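Tableware Play Sets - Progress Report to the Hoxha Fund, June

What a good stretch this has been! The Dultuto sets are nearly all sorted, and the lavender plate looks great on the white tabletop. 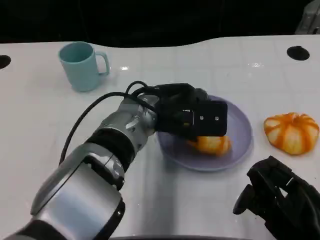

We have packed 251 sets so far, and Taditz has asked for 20 more for its Wednesday playgroup - very happy news for us. Spending stands at $3,554, with six boxes of cups still to come from Minex.

The pale teal mug stays in every set, and we love the little striped toy pumpkin next to the plate. 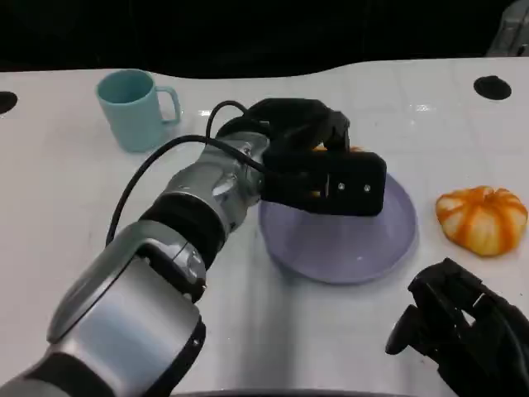
Next up are the labels and the storage bins. We would like to move the leftover shipping money over to bins, if you agree.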